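Thu 15 September

Hi Leidy,

You asked for something shorter than the May report, so I'll try! The Cerkstead recovery support line is properly up and running now, and we've had 155 people through it since we opened. Most are a few weeks past a bad chest infection or a hospital stay, still tired, still a bit scared, and a lot of them just want to talk to somebody who's been there.

The phone part is going great. We made 498 calls this period, nearly all of them by former patients we trained ourselves (Asanka Thambiah ran the training and I can't say enough good things about him). People stay on longer than we planned for, so we've stopped booking the calls back to back.
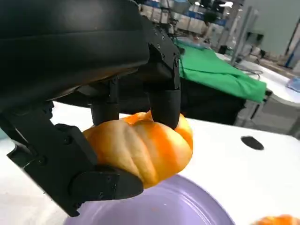 A pumpkin-shaped bite above a lavender plate.

Meals have been harder. Jemau can deliver to the Cerkstead side without any trouble, but the Skemard addresses are spread out and we lost three drivers over the summer. I moved some money over from printing to cover gas – you okayed that by email – and we're caught up again, though I don't love how thin it is.

The home visits started late. We were waiting on background checks, and then the breathing exercise sheets came back in the wrong language for the Ñahui families, so those had to be redone. 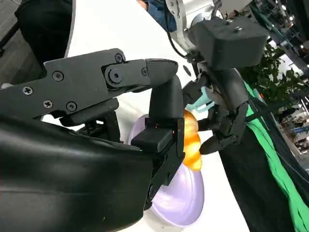 Anyway, the new sheets are good, and the nurse likes them better than the old ones. Visits are going out on schedule now and I've asked her to write up her notes as she goes.

Two things I need from you: a yes or no on carrying the leftover training money into next quarter, and the name of whoever handles the insurance form now. I've sent it to three different inboxes and haven't heard a word.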